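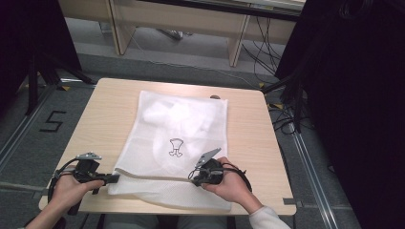 I've been making wool wash in my kitchen since March last year, and Trình is the one I keep going back to. It's a plain liquid soap for jumpers, baby blankets and anything else you'd cry over if it shrank. I named it after a street I used to live on, so don't go looking for a hidden meaning! You can use it in a basin or on the wool cycle, and if you go for the machine, put things in a white mesh bag like the one on the table, with one soft item inside and a bit of room to move. Mine have the little symbol printed on the front, which I rather like.

The bottle holds 666 ml (yes, I know, the bottles come from Kustonari and that's the size they do) and you need 11 ml per wash. There's a 1000 ml refill pouch as well, which works out cheaper.

Scent: barely any. Hằng Kim tested the early batches for me and sent back three of them for being too lavendery -- she was right, they were awful. What's left is a faint soapy smell that goes once things are dry. If you want none at all, order Nullis, same recipe without the oils.

How to use it: cool water, a short soak, squeeze, don't wring. Roll it up in a towel and dry it flat. I leave mine over the bath on a rack, some 32 hours for a thick cardigan in winter.

Not for leather or suede trims please.

Orders go out from the Jeludetti shop twice a week. Oskari Salminen does the packing, so if you'd like a gift note, pop it in the comments box at checkout and he'll write it out by hand. Empty bottles can come back to the shop for refilling.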